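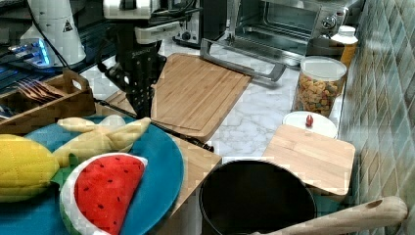

Cutting board and forks on the counter, gripper above.

Armoured Vehicle Design, Unit 2: Tracks and Running Gear
Handout revised 15/11/2024, M. Diekmann

Last time we finished with engines and cooling. Now we get to my favourite part of the whole vehicle, the bit that touches the ground!

Why tracks at all? A track is a road the vehicle carries with it. The road wheels roll along the inside of the lower run, the links spread the load over the soil, and the sprocket keeps pulling the whole loop round. Take the light hull we use in the problem sets (the Kirard, 18 tonnes). Put it on wheels of a sensible size and it will bog in a wet paddock. Put it on tracks and the same weight is shared over a far larger patch.

Nominal ground pressure = weight / (2 x track width x length on ground)

Use weight in newtons and lengths in metres and the answer comes out in pascals. Please write your units down – I lose a weekend every August to scripts that mix kilograms and newtons.

Now for the catch. Nominal pressure assumes the track is a stiff plank, and it's a flexible chain. On soft soil the pressure peaks under each road wheel and drops away between them, so two vehicles with the same nominal figure can behave very differently in mud. Mean maximum pressure tries to capture those peaks. More wheels, larger wheels and wider links all help bring it down, and this is where the design arguments get really good.

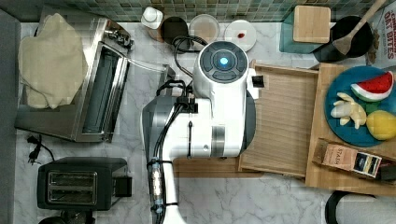

Large wheels can also carry the upper run of track on their tops, which saves you the return rollers. Small wheels need rollers but leave more room for suspension travel. Look for this when you study the Wouters drawings, and compare them with the Dolatby layout, where the rear idler sits low enough to share some of the load.

Torsion bars: each bar runs across the floor of the hull, anchored on the far side, with a swing arm on the near side. When the wheel rises the bar twists. It's a lovely simple spring, well protected, but it costs you hull height, and the left and right wheels end up slightly staggered. External units (hydropneumatic or coil) give that height back and are more exposed to damage.

Track tension: too slack and the track may be thrown in a hard turn, too tight and you waste power and wear out pins and bushings.

For the tutorial
Read the Velura notes, sheet 2273, up to the section on rubber pads.
Work out nominal ground pressure for the Kirard, then again with links 200 mm wider. Keep the weight the same for the first pass, then have a go at estimating what the extra steel adds.
Bring a side-view sketch of any running gear you like, with sprocket, idler and road wheels labelled.

Questions to Mareike Diekmann after the lecture.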